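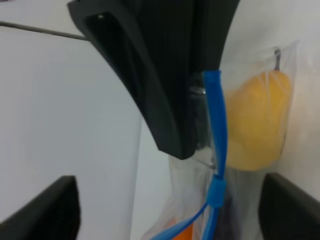
Baridix Workplace Services, Pantry Team

Produce bags: what changes in February

The fruit and vegetable shelf on the second floor moves to resealable bags this month. Until now we put everything out in open trays, and by Thursday the trays were picked over and the peppers at the bottom had gone soft. From the first Monday order onward, produce will be set out in clear zip bags with a blue closure. Take a whole bag, or take what you want from one and close it again.

Each bag holds a mix of fruit and vegetables. What goes in depends on the delivery from Plalasov, our supplier. Yellow bell peppers and oranges have been steady all winter and should stay that way. Pears are coming in hard at the moment, so leave them out on your desk for a few days if you take one. Bananas will not be bagged. They stay on the hooks by the coffee machine.

We ordered 3000 bags to start. That covers both the second floor and the Xu building, where the shelf is next to the mail room. The bags are meant to be used more than once, and a return bin for empties is under the counter on each site. Please shake out any stems or bits of peel before you drop one in. Bags that come back clean get washed and go out again. Bags that have held cut fruit should go in the trash. 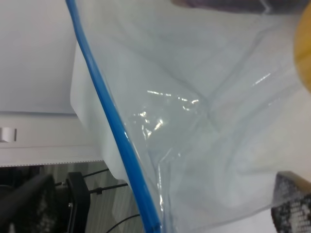 The blue closure on one of the new bags.

A few notes on closing them. Lay the bag flat on the counter, start at one end of the blue strip and run your thumb and finger along to the other end. If the film is bunched up near the strip, smooth it out first. A bag closed over a fold tends to come open again in the fridge. Press some of the air out before you do the last inch, but leave a little room around the peppers. They bruise when they are packed tight against something heavier.

Peppers keep best in the fridge, in the lower drawer. Oranges are fine on the shelf for a week and last longer if chilled. If a bag has both and you don't plan to finish it that day, put the whole thing in the fridge. Wipe off any moisture you find on the inside of the film. A folded paper towel in the bottom of the bag helps, and there is a roll on top of each fridge.

Please write your initials on a bag if you are keeping it for yourself. Markers are on a string at the side of the fridge. Anything without initials is shared. Bags left in the drawer over the weekend are cleared out at 8 a.m. on Monday.

The cost of the shelf does not change. The monthly produce budget is still $306 per site, and the bags come out of the general supplies line. If you would like to suggest an item, the sheet is taped inside the cabinet door in room 90. Requests so far are mostly for small cucumbers and for more oranges. 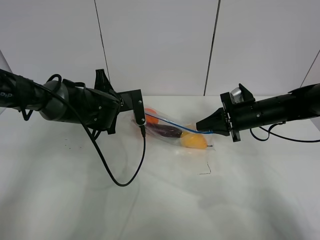
Vy Lý wrote in to ask whether the onions could be kept out of the mixed bags, as she once had an orange that tasted of onion all the way through. They can, and they will be. Onions and garlic will go in the wire basket on the lower shelf, unbagged, beginning with the next delivery.

Questions about the shelf or the return bins go to Roy Bellamy at the pantry desk, mornings only.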